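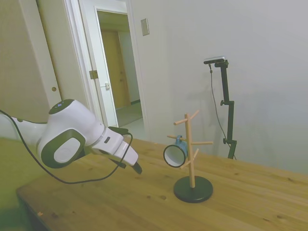

Robot arm over a wooden table, with a mug tree in the middle.

Govetti Pad 2, wireless controller for PC and consoles

Griffiths, who make it, promise "zero lag" in shooters. We'd take that with a pinch of salt. Our sample felt quick enough over the cable, less so without it, and the August firmware is meant to help. We'll believe it when we've played it. 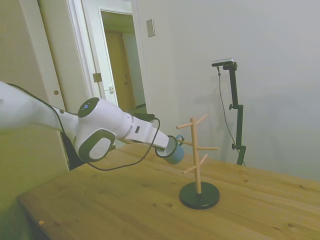
Battery life is given as 36 hours. Eero Mustonen got nearly 12 with rumble switched on, mostly in Reltisov matches. The back paddles click nicely but are easy to hit by mistake.

Price: £50, charging dock not included 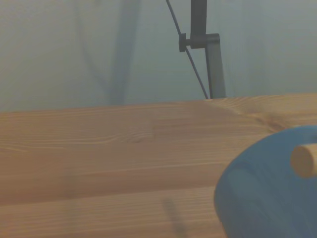 Returns

Unused pads only. Ask before you open the box.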